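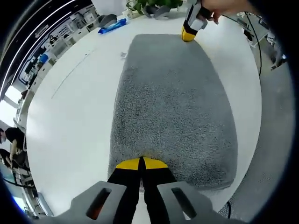

The Plosadeo hand-held gripper kit costs more than my first car, and the car had a radio. I run purchasing for a small outfit that wants robots to handle soft goods, and we bought a pair in June after Hervé Roussel got tired of my spreadsheets. The sales sheet talks mostly about rigid parts, so I judged it on floppy ones. A shaggy gray carpet sample, one gripper on the near edge and one on the far edge, is a fair test of yellow fingertips, and the split pads sit down into the pile nicely.

Now the money. Budget for two from the start. A single unit is fine for cups and useless for anything you'd fold. Then budget for fingertips, which are sold in packs of 3 and priced like jewelry. We went through 23 in the first stretch, mostly my fault. The cable deserves its own line too. Ours finds its way to wherever your elbow is going, and the longer one is extra, naturally.

I also tried the Arora, which is lighter and feels like a salad server. It would have saved us roughly 400 dollars a pair, and Tâm Nghiêm still brings this up at lunch. The Solov is very good and quoted on request, so I stopped requesting.

Gripes: the manual is a single folded sheet, and the Vi software license renews yearly whether or not you remember agreeing to it. Grip is firm and my wrist complained by mid-afternoon.

Buy it if cloth and carpet are your problem. Otherwise get the Arora and take everyone to dinner.

1008 views | 23 shares

3 comments

tapemeasure: Do the pads shed fibers afterward or do you end up combing them?

millroad_ops: We pay for the Vi license too. Put the renewal in your calendar now.

Tâm Nghiêm: Four hundred dollars.

Related
Leasing or buying a small robot arm
What spare parts cost in year one
Tables, stands and other things left out of the quote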